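Home | News | Events | Getting Here | Contact

Print this page | E-mail this to a friend

Blanket drive is back for winter!

May 22, 2020

The Mistetdale Winter Bedding Drive is on again, and we can't wait. Last year neighbours from here to Pirnden gave 300 blankets, and every one found a home. We'd love to add another 100 this time — the cold nights have come early up the valley!

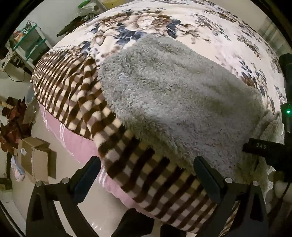 Florals, checks and shaggy grey: layers for a cold night.

Wool, fleece, crochet, your gran's old quilt, bring it along. Please wash it first and pin a note on saying what size bed it fits. Drop-off is at the Clurell hall side door, 2 bags per household so the shelves can cope. 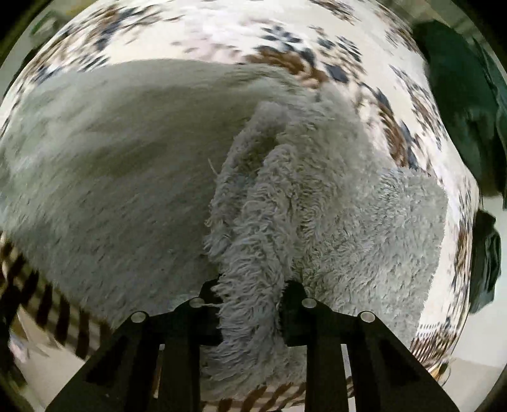 A grey shaggy one on the patterned rug.

Pick-ups can be booked until October.

Comments (2)

Do you take doonas? I've got a beauty in a queen size.

Dropped ours off this morning, lovely to see it going again!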